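4.2 Upgrade paths and resource sinks

Weapon progression in Zotham is organized as a set of branching trees. Each tree begins with a base weapon that can be forged from common ore, and each later node consumes the weapon before it along with monster parts and in-game currency. We treat a tree as a directed graph in which an edge carries a material cost vector. The cost of reaching a node is the sum of the vectors along the path from the root. Rollback, the option to return a weapon to its previous node, refunds materials but no currency.

The Drernis tree was chosen for detailed analysis because it contains both kinds of branch found in the game. At node 2 the tree divides into the Gradov line, which raises raw attack power, and the Ferri line, which gives up raw power for elemental damage. Both lines draw on the same rare plate, so a player who wants both final weapons must farm the same hunt twice or wait for the event quest that drops the plate at a higher rate.

We simulated 200 players with fixed hunting skill and varied only the rule used to pick the next upgrade. Under the greedy rule, the player takes any upgrade as soon as it can be paid for. Under the planned rule, the player names a final weapon at the start and holds back all materials that its path requires. Drop tables were those of the patch released on March 29, 2023 - later changes to the plate drop are not modeled.

Greedy players reached node 2 sooner, as expected. They then stalled, having spent the shared plate on side branches with little effect on hunt time. Planned players hunted longer with a weaker weapon, but the median planned player completed the Gradov line 17 hunts earlier than the median greedy player.

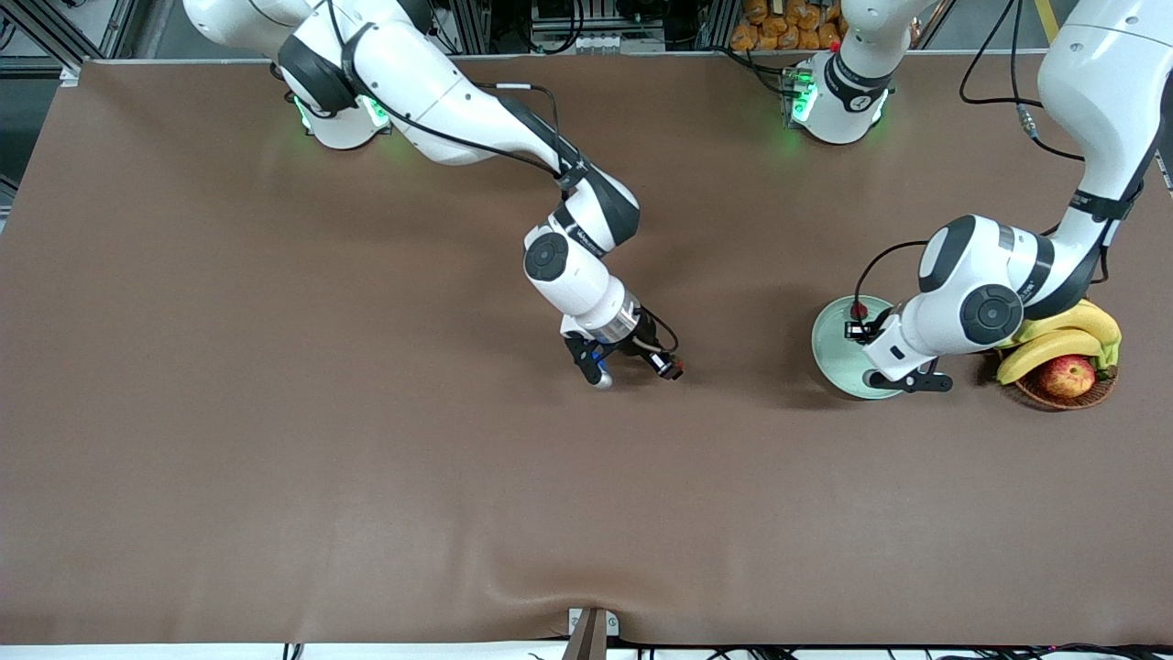

Figure 2. Robot arm with a two-finger gripper above the work surface.

Mawuli Alhassan objected, on reading a draft of this section, that the greedy rule is too harsh a baseline, as few players ignore the wish list the game provides, and that rollback would in practice recover some of the misspent plates. We reran the simulation with rollback enabled for both groups. The gap narrowed on the Ferri line and was nearly unchanged on the Gradov line, where currency was the binding cost and rollback returns none of it.

The second objection concerns skill. Hunt time was held fixed for a given weapon, while real players improve with practice. Gilmar Brito's model of hunt time could be substituted here without changing the graph - only the time assigned to each hunt would differ. We leave this to Section 5, where the cost vectors are also extended to armor.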